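How to Sort Out a Linen Cupboard (and Keep It That Way Until at Least February)

Posted by Lizelle Venter, May 22, 2021
Filed under: Cupboards, Laundry, Small Domestic Defeats

My linen cupboard used to open by itself. You'd walk past, there'd be a soft sort of sigh, and a duvet cover would arrive on the landing. I put up with it for years. Then my mother-in-law came to stay and went looking for a towel, and I decided I could spare a Saturday's worth of effort on whatever day it happened to be.

What you need

An empty bed or a clean floor
Two large bags, one for giving away and one for rags
A pencil and some luggage labels
A vacuum cleaner with the thin nozzle, if you can find the thin nozzle
Tea

Step one: take everything out

Everything. The single pillowcase at the back with the ducks on it comes out too. Do it in one go and do it in the morning, or you'll be going to bed on top of a heap of bath mats.

Vacuum the shelves and wipe them down with warm water and a drop of washing-up liquid. Leave the door open while you get on with the rest. Shelves must be properly dry before anything goes back, and yes, that includes the corner you didn't wipe.

Step two: sort by bed, then by fate

Most people sort by type: sheets here, pillowcases there. Try sorting by bed first. Put together everything that fits the big bed, then everything that fits the spare one, then the cot things, which in my case belonged to a child who is now taller than the cupboard.

Go through each pile and be firm. Thin in the middle means rags. Good but unloved goes in the giving-away bag. Anything you can't put a bed to is a mystery, and mysteries get one week on the banister. If nobody claims them, they go.

I ended up with 7 sheets for the spare bed. We have guests twice a year.

Step three: fold flat things properly

Shake it out first, then find two corners on the same short side and pull the edge tight between your hands. Bring the corners together, run a hand down the fold, and turn it. Fold in half again, then into thirds. Big sheets go better with two of you, provided you agree beforehand who is walking towards whom. Mandla Mokoena and I have been married for some time and still meet in the wrong place.

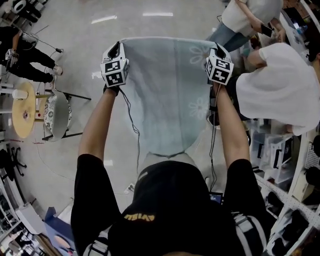

Pale blue, pulled out by the corners.

Fitted sheets are another matter. Put a hand inside each of two corners, right sides together, and flip one over the other so they nest. Pick up the third corner and tuck it over, then the fourth. Lay the thing on the bed, fold in the wobbly elastic side so you have something like a rectangle, and carry on as above. Your first go will look like a pie. So did mine, and it still went on the shelf.

Step four: make up sets

Fold the duvet cover, the sheet and all but one of the pillowcases, and put the lot inside the last pillowcase. Tie on a label saying which bed it's for. I bought canvas tags from Drulach, which were nice and cost too much. Parcel labels from the kitchen drawer do the same job.

Two sets per bed is plenty: one on, one off. People will tell you three. Those people have larger cupboards.

Step five: put it back

Heavy things low, daily things at eye level, guest things up top. Stack towels with the fold facing out and you can pull one from the pile without the rest coming along for company. Leave a gap at the back of each shelf so air can get round.
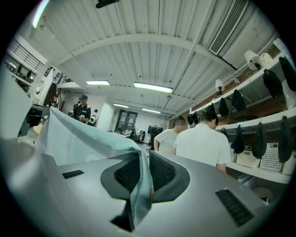 Folds and a loose flap, with plenty of ceiling above.

Blankets and spare duvets want somewhere dry and out of the light. Wash them first. Mine live in a Zakach box under the spare bed, with a lavender bag that I'm told keeps moths off. The moths have not commented.

Step six: keep it going

Wash a set, fold it, and put it at the bottom of its pile. Take the next from the top. Everything gets its turn and wears out at the same rate.

Go through the cupboard again in February, when there's little else to look forward to. The second time takes an hour, tea included.

Next month: the drawer with the batteries in it.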